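I have lived in Grollstead long enough to remember when the hall kitchen had a proper second drawer, the one full of odd spoons and a tin opener that only worked for left-handers, and I miss it more than I can sensibly explain. Now every supper comes with disposables — a box of 1,000 at a time — and we call it convenience.
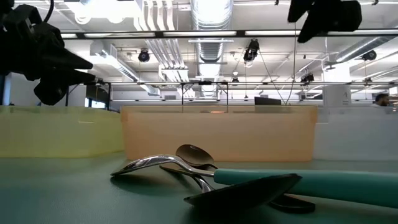
A silver spoon among other utensils on a green tabletop.

I don't want to scold anyone, truly. But washing up together was where I met most of my neighbours, tea towel in hand, and I'd happily give up my Saturday evening to do it again. Let's bring the old cutlery back, mismatched or otherwise. I have 2 tea towels ready.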